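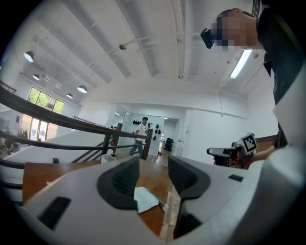
Unit 5: Caring for Household Textiles

Reading for this unit: the chapter on fibers and finishes in the course pack, and the short Cokorthorpe survey of home laundering habits (skip the appendix).

1. Fiber groups

Plant fibers: cotton, linen, hemp. Strong when wet, take hot water well, wrinkle easily. Linen is stiffer than cotton and softens with repeated washing.

Animal fibers: wool and silk. Weaker when wet. Wool has scales on its surface that lock together under heat and rubbing, and the cloth shrinks and thickens. This is called felting and it can't be undone.

Synthetics: polyester, nylon, acrylic. They dry fast and hold their shape, but they hang on to oil and body odor. High dryer heat sets creases in them.

Blends follow the more delicate fiber in the mix. A shirt that is mostly cotton with a little wool gets washed as wool.

2. What a wash does

Four things remove soil: water temperature, detergent, movement and time. If you lower one, you usually have to raise another. A cold wash needs a longer cycle or a better detergent. Hand washing is short on movement, so soaking does most of the work.

Hard water uses up detergent before it reaches the cloth. The Zusberg district, which we used for the worked problem in class, has hard water all year, and towels there go gray and stiff sooner.

3. Stains

Protein stains (blood, egg, milk): cold water first. Heat sets them.
Oily stains: dish soap worked in by hand, then the warmest water the label allows.
Tannin stains (tea, coffee, red wine): rinse right away, then detergent. Bar soap can make them harder to remove.
Dye transfer: rewash before drying. Once it has been through a dryer the color seldom comes out.

Blot, don't rub. Test any stain remover on an inside seam — some of the stronger ones lift color along with the stain.

4. Drying and storage

Line drying is easier on elastic and on dark colors. Knits go flat. Put cloth away fully dry; mildew can start in a closed drawer within days. Moth larvae eat wool and silk, mostly where there is sweat or food left on the fabric, so wash before storing for the season.

5. Assignment

Choose one textile item you use every week. Write 500 words on its fiber content, how it is cleaned now, and what you would change. Include the wording of the care label if there is one. Hand it in at the Plavari room or through the course site by 22 April 2022.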